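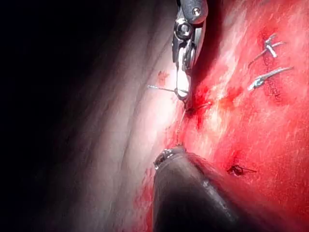

Suture practice notes, December, second bench by the window

Thread handling is what I want to get down before I forget how good this afternoon felt! I have been fighting short tails for weeks and I think I finally see what I was doing wrong, or a good part of it. The tail is the part I always looked at last, and now I look at it first. Take the pale gray strand lying out to the left across the whitish membrane: nice and straight, easy to find against the lighter tissue, with the end a little frayed or cut. On the red side a strand like that would be so much harder to pick out, with all the streaky fiber and the wet highlights. So my new rule for the bench is to park the tail on the light ground whenever there is any light ground to be had, and only then start thinking about the loop.

Started at 2 in the afternoon with the Jornent pads, the two-layer ones. The top layer is pale and slick and the under layer is redder and has a grain to it, so you can feel when the needle crosses from one to the other. I love these pads. They do tear if you pull up and back, but they tear in a way that teaches you something: you get a little slot where there should be a round hole, and you know your wrist was lazy.

First set: single square knots, 8 of them, tail kept to what I thought was two finger widths. I was wrong on nearly every one. The tail creeps. Every time I wrap, I drag a bit of it back toward the hole without noticing, and by the second throw there is hardly anything left to grab. Three of the eight I had to fish for, and one I lost completely and had to cut out.

Second set, same pad, moved down a row. This time I pulled the long side through slowly and stopped to look before every wrap. Much better. Also tried holding the long side up close to the tips and letting the rest fall where it liked. That gives a small, round loop that sits still while the other jaw comes through it. When I hold it far back the loop gets big and floppy and rolls over on me, and then I'm chasing it all over the pad.

Things to keep doing:
Grab the tail near its very end, so it doesn't fold over and make a second loop.
Snug the first throw flat and look at it before touching anything else.
Change direction on the second throw. (I know, I know. I still got a granny knot out of it once today, so it stays on the list.)

About the thread itself. The Ultden spool is lovely stuff but it has a lot of memory, and straight off the spool it wants to curl back into rings. I cut a few lengths before lunch and hung them over the shelf rail with a clip on each one, and by the time I came back they were lying almost flat. Big difference for so little effort! The Holmgren thread is softer and doesn't need hanging, but the cut ends fluff up fast. Once an end goes fluffy it catches on the jaws when you let go, and you pull your own knot loose just backing away from it. A fresh angled cut fixes it for a while. I'd use the soft one for first tries and the springy one once the hands have warmed up.

Timing, for the record: best knot of the day was 69 seconds from tail down to second throw snug. I wasn't trying to be fast on that one, and it's also the neatest on the pad. The ones where I did try to hurry look awful, all bunched to one side with the edges puckered. I'm leaving the pad in the tray with that row marked in pencil so anybody on the bench can compare.

Also had a go at the running stitch out of the Plilovska handbook, the older copy with the coffee ring on the cover. The drawings are wonderful and the text is hard going. What they call "resting the line" seems to mean keeping a little steady pull on the thread while you set up the next bite, so the earlier ones don't slacken. I got five bites in before the middle went loose. Did it over with smaller steps and it held nicely to the end of the pad.

Supplies: we're down to the last strip of pale pads. Plenty of the red. The small scissors need sharpening or replacing, they chew the thread and I suspect that's half of my fluffy end trouble right there.

Next time: left hand only for the first row, then the running stitch again with a locked bite in the middle. Want to try wetting the pad as well, my knots so far have all been on a dry surface and I'd like to see how much the tail slides.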